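Residential Listing Practice
Unit 4: Square Footage, Disclosure and the Written Description

Students should read this handout before the Sunday session and bring the Trajkovski listing packet with them. The packet will be used in both exercises.

Gross living area

Gross living area is the finished, heated, above-grade space of a dwelling, measured from the exterior walls. Garages, open porches and unfinished attics are excluded. A finished basement may be described in the listing, but it is reported on its own line and is not added to the main figure.

The Trajkovski house shows why this matters. The seller's brochure gives 3,848 square feet. The appraiser's sketch gives 3,370. Most of the difference lies in a lower level that is fully finished but below grade on three sides. Neither document is careless, but only the second figure may be entered as gross living area. An agent who enters the first should expect questions from the buyer's lender.

Where two sources disagree, the agent must name the source relied upon, keep a copy in the file, and tell the seller in writing before the listing goes live.

Fixtures and personal property

Items attached to the house are presumed to pass with it. Curtain rods are normally fixtures; curtains are normally not. Wall ovens pass, while a freestanding refrigerator does not unless the contract says so. Any item the seller intends to keep should be listed as an exclusion at the time of signing - verbal reminders on the day of closing have no standing.

Students should also note the position on leased equipment. Water softeners and solar panels are often under contract to a third party, and the lease must be disclosed with the remaining term. 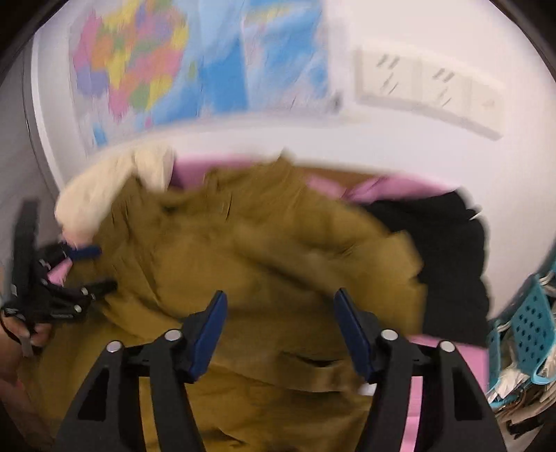 Sowmya Kartha asked whether a seller who has already promised the dining room chandelier to a relative may simply leave it out of the description. Leaving it out is not enough. The chandelier is attached and will pass to the buyer unless it is excluded in the contract, or replaced before the house is shown.

Exercise A. Rewrite the Trajkovski description in no more than 66 words, using the correct living area and stating the lower level separately.

Exercise B. Prepare an exclusions list from the seller's notes in the packet. Mark any item whose status is unclear and state what you would ask the seller.

Written work is due at the start of Unit 5.

Related materials
Unit 3: Agency Relationships and Consent
Unit 5: Offers, Counteroffers and Deadlines
Reading an Appraiser's Sketch
Sample Exclusions Addendum
Course Calendar, July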